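5. Recording a Tabletop Demonstration

This section covers recording a two-handed task with the Renoria Head Unit and sending it to the Pelkonen arm controller. Mount and charge the head unit as described in Section 3 before you begin. The steps below use the Tray Set task supplied with the kit. Other tabletop tasks are recorded the same way.

5.1 Preparing the work surface

1. Choose a flat surface at waist height. Stone, laminate and painted counters are all suitable.
2. Remove items that are not part of the task. Small items may stay if they will not be moved during the session.
3. Place the tray within easy reach of both hands. It does not need to be square to the counter edge.
4. Stand facing the surface and open Live View on the tablet. Both hands and the full tray must be visible when your arms are extended.
5. Push long sleeves above the wrist. Remove gloves.

Note: Window glare on a glossy surface does not stop a recording. If the status bar shows LOW CONTRAST, turn the tray or move it out of the brightest patch, then repeat step 4.

CAUTION: Do not wear the head unit while carrying hot liquids. The unit narrows your side vision.

5.2 Recording cloth handling

Cloth is the hardest material for the controller to learn. Record it at a steady pace and keep the hands apart so that each grip point can be seen.

1. Lay the napkin flat and press Record.
2. Hold both hands still over the surface until you hear the start tone.
3. Take one corner of the top layer in each hand.
4. Raise the layer slightly and draw it straight before folding or unfolding.
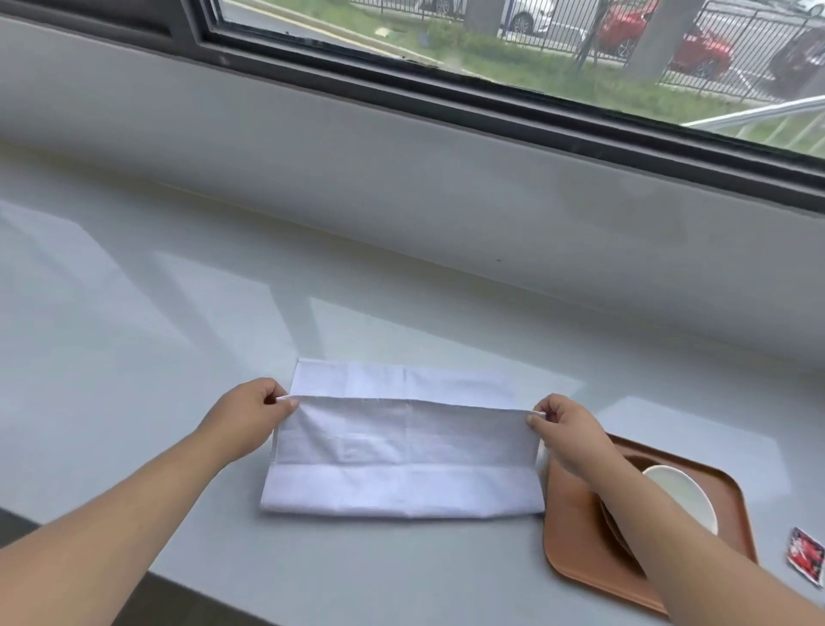
5. Move both corners at the same speed. If one corner slips, put the cloth down and pick it up again without stopping the recording. The controller uses recovered errors as well as clean folds.
6. Release the cloth, withdraw both hands and press Stop.

A single recording may run up to 155 seconds. Longer recordings are split, and the second part must be labeled separately.

5.3 Recording item placement

1. Select Placement on the tablet. The start tone changes to a double tone.
2. Move one item at a time where possible. When both hands must work at once, keep the forearms apart.
3. Press folded cloth down lightly after placing it so that the final position is clear.

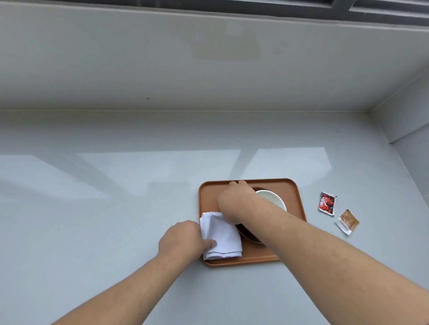 4. Avoid reaching across the tray for longer than the move requires. A covered item is marked HIDDEN in the timeline, and the controller estimates its position until it can be seen again.
5. For dishes, grip opposite edges and lower the item level. Keep at least one thumb on the visible side of the rim. 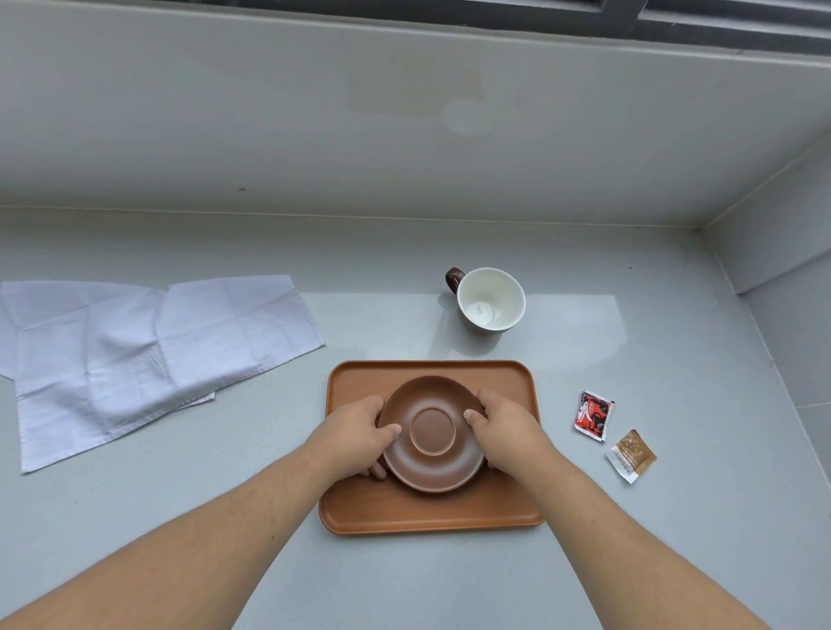

Figure 5-3. Two-handed grip on a saucer. Mug and napkin are off the tray.

6. Vary the starting layout between recordings. Identical layouts produce an arm that fails when an item is moved by the width of a finger.

5.4 Checking and sending

1. Open Review and play the recording at half speed.
2. Confirm that the HAND L and HAND R tracks are unbroken. Short gaps are shown in amber and are filled automatically. Red gaps are not filled.
3. Enter a task label. Use the same wording for every recording of one task.
4. Dock the head unit and tap Send.

The head unit stores 498 recordings. When storage is full, Record is disabled until files have been sent or deleted.

Note: Firmware from the October release keeps deleted files in Recover until the unit is next docked. Earlier firmware removes them at once.

CAUTION: Clear all people and loose items from the arm's reach before running a newly sent task. Set arm speed to LOW for the first run and keep a hand on the stop button.

For label sets shared between sites, contact the Grellwood support desk and quote the serial number inside the headband.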